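Mosix Help > Mosix Office Backup > Set-up Guide > Section 7: Preparing and Replacing the Backup Drive

7. Preparing and replacing the backup drive

This section is for the person who looks after the Mosix backup computer in a small office. It covers how to prepare a new drive, how to fit it, and how to start the first full backup. If you bought the computer with a drive already installed by Filali, go directly to 7.4.

Please read the whole section one time before you start. The work with the screwdriver is short, but the first full backup is long, and it is better to begin it at the end of the working day.

7.1 Before you begin

You need:

- a new 3.5-inch hard drive, the same size as the old one or larger
- the two mounting rails that belong to your case
- a Phillips screwdriver
- your recovery key (14 characters, printed on the card in the Mosix folder)

Note: The recovery key is not the same as your login password. If you have lost the card, make a new key under Settings > Security > Recovery before you remove the old drive. After the drive is removed this menu is gray and you cannot open it.

1. Log in to Mosix as administrator.
2. Open Backup > Schedule and set the switch to Paused. Wait until the status line says "No tasks running".
3. Open Backup > Drives, choose the old drive and press Retire. Mosix writes the last catalog to the drive and then closes it.
4. Write the date and the word "retired" on a paper label, for example "retired 13 Dec 2022". You will put it on the old drive later.
5. Shut down the computer from the menu. Do not use the power button for this.

CAUTION: If you skip step 3, the old backups are still on the drive, but Mosix must read them all again before you can restore from them. On a full drive this can take the whole night.

7.2 Fitting the drive

1. Disconnect the power cable and all other cables. Wait one minute.
2. Put the computer on its side on a stable table, with the removable panel facing up. Remove the panel.
3. Touch a bare metal part of the case with your hand. Do this again each time you come back to the table.
4. Disconnect the data cable and the power cable from the old drive. Pull on the plug, never on the wire.
5. Slide the old drive out and put your paper label on it.
6. Clip one rail to each side of the new drive. The pins must go fully into the holes.

Keep the drive with its rails in a place where it cannot fall while your hands are busy with the cables. A slot or a stand is good - the edge of the table is not.

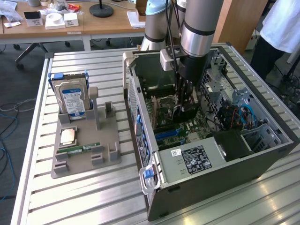
Figure 7-1. Hard drive with blue mounting rails, next to the open computer.

7. Slide the new drive into the bay until the rails click.
8. Connect the data cable first and then the power cable. Both plugs fit in one direction only.
9. Close the panel, stand the computer up, and connect the outside cables again.

CAUTION: Do not move the computer while the drive is running.

7.3 Registering the new drive

1. Start the computer and log in. After a short time the message "New drive found" appears.
2. Press Register and type your recovery key.
3. Give the drive a name. Mosix accepts up to 18 letters or numbers, without spaces. We recommend the name of the office and the year.
4. Choose Prepare. Everything on the new drive is erased in this step.

If you see message 797 ("Drive not ready"), shut down, disconnect the power and check the two plugs from step 8 in 7.2. In most cases one of them is not fully in.

7.4 Starting the first full backup

1. Open Backup > Schedule and set the switch to Active.
2. Press Full Backup Now.
3. Leave the computer on. You can turn off the monitor.

Users can continue to work during the backup, but large files will open more slowly. Files which are open in Ikier Accounts are skipped and copied the next night, so please ask your colleagues to close this program before they go home.

When the backup is finished, open Backup > Report. Restore one small file to the desktop and open it - do not trust only the green check mark.

7.5 Keeping the old drive

Keep the retired drive for one full backup cycle, in a dry place and away from the office if possible. Offices served from Fesovstead can send it to the service desk there for safe erasing. The desk is closed for two weeks in July.

Continue with Section 8: Backup schedules and user rights.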